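Home | Products | Hands | Support | Contact

Triten Hand Kit for two-arm robots

The Triten kit is a set of two humanoid hands, left and right, which we offer for laboratories and small workshops that already have a robot with two arms. The hand has light shells with smooth edges, and the jointed fingers are made for handling flat and light things on a table: trays, sheets of paper, envelopes.
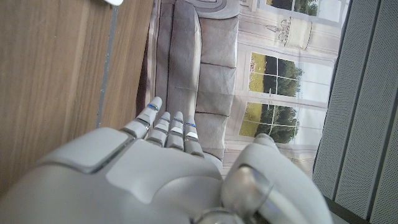 Triten hand, back side, with fingers open.

In the box you will find:
- 2 hands
- 2 wrist adapters
- cable set
- 10 spare fingertip pads
- printed manual, 6 languages

Mounting needs four screws for each hand. Please connect the cable only after the screws are tight. The cable must hang free with a soft bend at the wrist, and it should not be pulled when the elbow is fully stretched.

For the first trials we advise a marked work area on a table with a plain top. Put the object inside the tape and begin at slow speed. The demo program "Tray and Sheet" is delivered with the kit and can be changed in the editor by the user. A mat or a cloth under the object is not necessary.

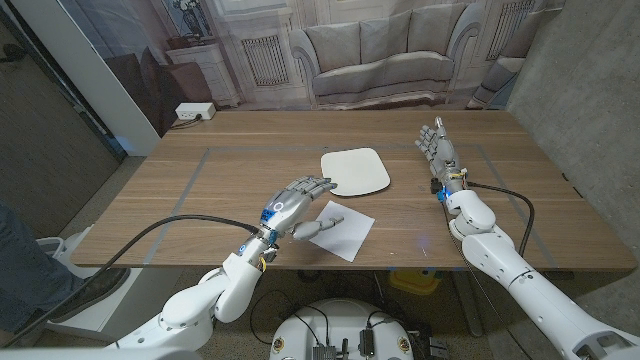

Tsegereda Lemma writes that the hands were easy to mount on her robot, but she would like a longer cable for the left side, and the manual says too little about picking up one sheet of paper from a flat surface. We thank her for this. A cable which is 200 mm longer can be ordered since October, and the chapter on paper is being written again.

Delivery time is 4 weeks from our store in Dralstead. For questions about adapters for other arms, please write to Tekle Yilma at the sales desk and tell him the model of your arm.

Page updated November 2, 2020

Print this page | E-mail this page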